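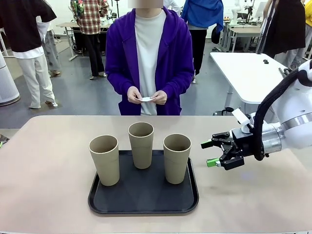 **Procura-se técnico/a de manutenção para a célula dos copos (Prerketeo, instalações de Bangera)**

A Brarnalo procura uma pessoa para tomar conta de uma célula robotizada, a única que temos de manipulação de copos de papel. O nome interno da célula é Masta, e com este nome a vai encontrar nas fichas e no armário das peças. O lugar é a meio tempo, quatro horas por dia, com início em agosto.

Escrevo eu próprio este anúncio, porque sou eu quem faz hoje este trabalho e vou passar para outro projeto. O português não é a minha língua materna, peço desculpa se alguma frase ficou dura. Na entrevista falamos com mais calma.

## O que faz a célula

A tarefa parece simples: pegar em copos de papel altos, sem os amassar, e mudá-los entre o tabuleiro preto e os naperões de papel que estão na mesa. Os braços são brancos, de várias juntas, e cada um acaba numa garra paralela de dois dedos. Um copo de papel cede com muito pouca força, e por isso o ajuste da garra tem de ser conferido com frequência. Quando a abertura está errada em 2 mm, o copo escorrega ou fica marcado.

## O trabalho de manutenção

Todas as manhãs, antes das nove, a célula deve estar pronta para a equipa. Isto quer dizer:

- verificar o aperto dos parafusos dos dedos e anotar na ficha os que foram reapertados;
- limpar as almofadas verdes com um pano sem pelo e substituí-las quando a superfície fica lisa;
- passar a mão pelo cabo preto ao longo do braço, com a máquina parada, à procura de dobras ou de zonas gastas;
- experimentar o botão de emergência;
- levar cada braço à posição de referência e comparar com os valores guardados.

As almofadas trocam-se no máximo ao fim de 900 ciclos, mesmo quando ainda parecem boas. Depois da troca faz-se sempre uma nova calibração da garra, com um copo vazio do lote que está em uso.
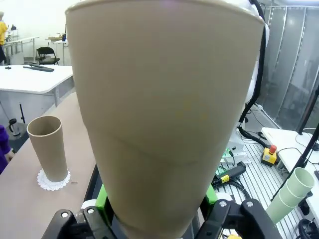

*Copo preso entre os dois dedos da garra, na célula Masta.*

Uma vez por semana há um trabalho mais longo. Desmontam-se os dedos, limpa-se o pó de papel que se junta atrás dos suportes e confirma-se que os dois dedos fecham ao mesmo tempo. Se um deles chega antes, o copo é empurrado para o lado. Esta avaria é a mais frequente e quase sempre vem de um suporte mal assente. Também se revê o percurso dos cabos por baixo do tampo, com as fichas de ligação bem encaixadas e identificadas. Peço muita atenção às etiquetas: no passado perdemos uma tarde inteira por causa de dois conectores trocados.

As reparações grandes do braço (motores, travões, juntas) não são feitas por nós. Nestes casos a pessoa contratada escreve o relatório da avaria, prepara o braço para sair e recebe-o quando volta.

## O que pedimos

- Curso técnico de mecatrónica, eletrónica, automação ou semelhante. Experiência prática com duração equivalente também é aceite.
- Hábito de trabalhar com chave dinamométrica e multímetro.
- Leitura de manuais em inglês.
- Registos escritos com clareza. A ficha de hoje vai ser lida por outra pessoa daqui a muitos meses.
- Respeito rigoroso pelas regras de segurança. Ninguém mete a mão na zona de trabalho com o braço ativo, nem por um segundo.

Não é necessário saber programar. Quem sabe um pouco pode ajudar nos ajustes de trajetória, mas a avaliação das candidaturas não depende disto.

## O que oferecemos

Contrato a termo, renovável, com 240 euros mensais de apoio ao transporte além do salário, que é apresentado na primeira conversa. As primeiras semanas são de acompanhamento: eu fico ao lado até a pessoa ter feito sozinha um ciclo completo de manutenção, incluída a troca das almofadas. O horário é de manhã. Uma vez por mês pode ser necessário ficar até mais tarde, e estas horas são compensadas. 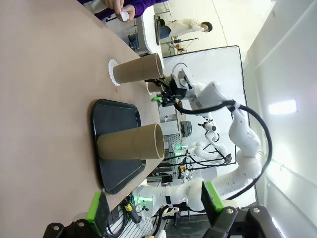
**É preciso já ter trabalhado com este modelo de braço?**

Basta ter feito manutenção em algum equipamento com eixos motorizados, por exemplo uma fresadora CNC ou uma máquina de embalar. Os procedimentos próprios da Masta são ensinados durante o acompanhamento.

## Como concorrer

Envie o currículo e uma carta curta, de uma página no máximo. Na carta gostava de ler a descrição de uma avaria que a pessoa resolveu: qual era o sintoma, o que verificou primeiro e onde estava a causa. Pode ser uma avaria pequena. Uma descrição exata vale mais para mim do que uma lista longa de certificados.

As candidaturas entregam-se na receção da Brarnalo em Bangera, em envelope ou pelo formulário da página de recrutamento, com a referência "Masta, manutenção". Respondo a todas. As pessoas escolhidas são convidadas para uma visita à célula e uma prova prática de montagem e ajuste de uma garra.

Erhan Gündoğdu
Responsável pela célula Masta, projeto Prerketeo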